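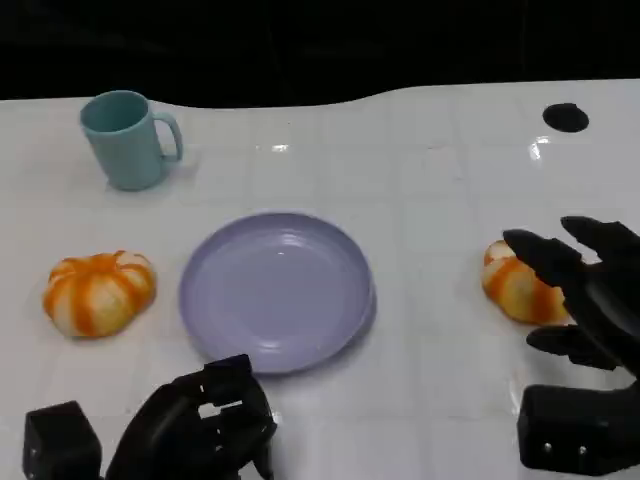
用 Jadier 记分软件录入棒球比赛并导出打击数据

适用版本：Jadier 3，桌面端。移动端菜单位置不同，字段名称一致。

一、建立比赛文件
打开“赛事”菜单，选“新建”。主队填 Hendance，客队填 Barrios，球场代码填 316。代码须先在“场地”表中登记，否则保存时报错 441。日期栏按“5月9日 星期二”的格式显示，输入时只需填数字。

二、录入先发名单
每队填 9 个棒次。使用指定打击时，投手不占棒次，写在名单下方的 P 栏。守备位置用数字代码：投手 1，捕手 2，一垒手 3，游击手 6。同一位置重复时，该行变红，无法进入下一步。

三、逐打席记录
击球结果在右侧面板选取。滚地球出局按传球顺序输入，例如 6-3。保送记 BB，触身球记 HBP，两者都不计入打数。牺牲触击和高飞牺牲打也不计打数，但高飞牺牲打计入上垒率的分母。
野手选择记 FC，计打数，不计安打。失误上垒同样计打数。
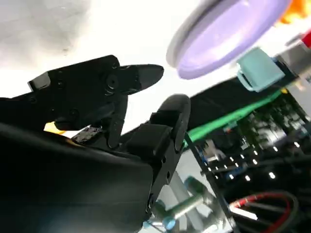
Kastar 论坛有读者留言说，野手选择之后如果跑者又因失误进垒，应当分成两条记录，合在一条里录入会让自责分算错。做法是先保存 FC，再在该跑者名下新增“进垒”，原因选 E 加守备代码。

四、换人
代打和代跑在“换人”页录入，须在下一个打席开始前保存。已经开始的打席要先撤销，快捷键为 Ctrl+Z，最多可撤销 9 步。

五、核对
每半局结束后核对一次：该队打席数等于得分、残垒与出局数之和。不相等时，多半是漏记跑垒出局，或换人后跑者仍挂在原球员名下。

六、导出
选“报表”下的“打击”，格式选 CSV，编码选 UTF-8。打击率保留小数点后 3 位，打数为零者留空。1 月以前建立的旧文件没有 HBP 列，导出前先运行“升级文件”。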